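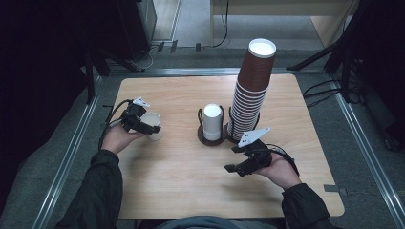 Hirkent rents its Skunden kit at 800 dollars a month, and I think most small coffee shops should wait before paying it. The kit is a pair of hand-held grippers plus the training service behind them. A person works through the drink routine with the grippers on, the recordings go to Hirkent, and a counter arm is supposed to learn from them. I like the basic idea. With a strap over the back of the hand and a gripper closed around a paper cup, a barista can teach without writing a line of code. Cup stacks in wire holders and an ordinary wooden tabletop are all the furniture you need to begin.

My doubt is about whose hours go into it. The rental covers the hardware and the training. It does not cover the person making the same drink 200 times, which is what Hirkent asks for before it will set up an arm. In a shop with three people on the payroll, that is a lot of somebody's week.
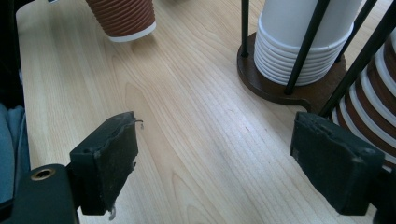 Can a shop do the recording during opening hours?
Only if it has a spare table and a spare person. The sales sheet says sessions fit into slow periods, but a session that stops for every customer takes far longer to finish.

Then there is wear. The pads are the part that touches the cup, and they are sold separately. I would want them included, with a clear rule for when they get replaced.
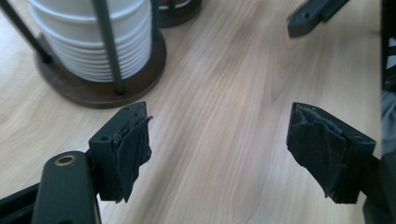 Finger pads, torn and frayed at the edges.

Jessie Strachan, who runs two counters in Bukusitz, disagrees with me. She says pads are cheap next to wages, and that a busy counter will earn the rental back. She may be right about a busy counter. Most are not that busy after 2 in the afternoon. 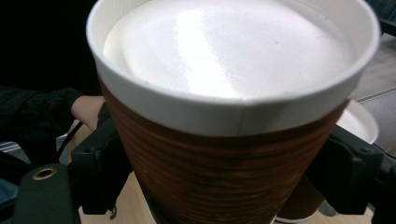
A cup filled almost to the brim with foam, held by its ribbed sleeve.

A full cup is where I would judge any of this. Stacking empties is easy to sell and not worth much to a shop. Wan, the cheaper rival kit, has only shown empties so far, so Hirkent is ahead there. If it put the pads in the price and cut the recording count, I would tell people to try it for a month - but a month, and no longer contract than that.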